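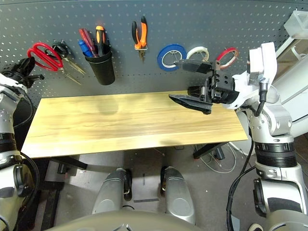
Figura 2.1 Tesouras, alicate e rolos de fita pendurados num painel perfurado, por cima da bancada.

Capítulo 2
Alavancas e máquinas simples

No capítulo anterior estudámos a força como causa da deformação ou da mudança de movimento de um corpo. Vamos agora ver como a mesma força pode produzir efeitos diferentes, conforme o ponto em que é aplicada.

Uma alavanca é um corpo rígido que pode rodar em torno de um ponto de apoio, o fulcro. A força que exercemos chama-se potência; a força que queremos vencer chama-se resistência. À distância entre cada força e o fulcro, medida na perpendicular à linha de ação, dá-se o nome de braço.

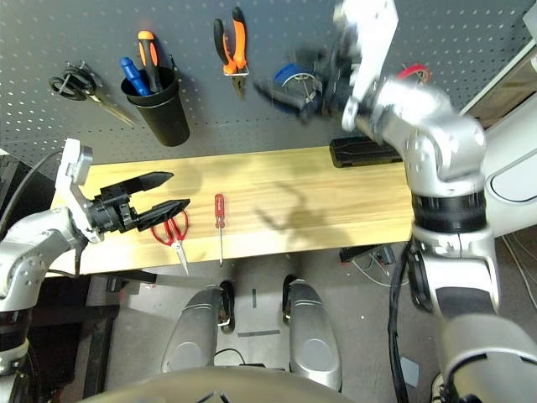

Numa tesoura ou num alicate há duas alavancas unidas por um eixo, que serve de fulcro – são alavancas interfixas. Quando o braço da potência mede 10 cm e o da resistência 2 cm, uma força de 26 N aplicada no cabo equilibra uma resistência de 130 N. O ganho em força paga-se em deslocamento: a mão percorre um caminho cinco vezes maior do que o da extremidade oposta.

Na secção 2.1 escreve-se a condição de equilíbrio de uma alavanca. As alavancas inter-resistentes, como o quebra-nozes, e as interpotentes, como a pinça, ficam para a secção 2.2.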